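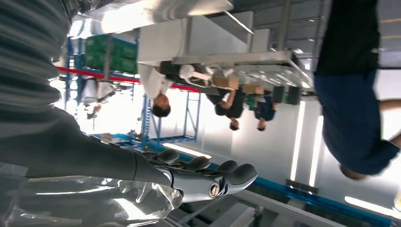
A robotic hand in a bright indoor workspace, with people at a white-topped workbench.

Brimar Opens Its Ghost City to New Character Writers

June 9, 2020 – Plorkard, the shared-world writing group, is throwing open the gates of Brimar, its online city of the dead, and anyone who likes making up characters is welcome to move in!

Brimar began as a short story by Roxana Sotelo and grew into a place with 42 streets, a night market and a river that runs uphill in February. Members have written 3,606 posts there so far, most of them about feuds, failed romances and who owes money to the ferryman.

The new season adds 11 open roles, among them a lamp thief, a retired judge who haunts her own courtroom, and twin bakers who haven't spoken since their funeral. Writers can claim one of these or bring a character of their own (ghosts, ghouls and the merely lost are all fine).

"I've been playing the same grumpy clockmaker for 2 years and I still don't know how he died," said Sipho Engelbrecht, who runs the character pages. "I can't wait to see who turns up at his shop next."

Thandeka Pretorius has redrawn the city map for the season, with the Mthembu Quarter shown in full for the first time, right down to the alley behind the theater.

Joining is free. Send a name, an age at death and a few lines of history through the sign-up page on the Plorkard site. Themba Magagula reads every entry and answers questions from new members.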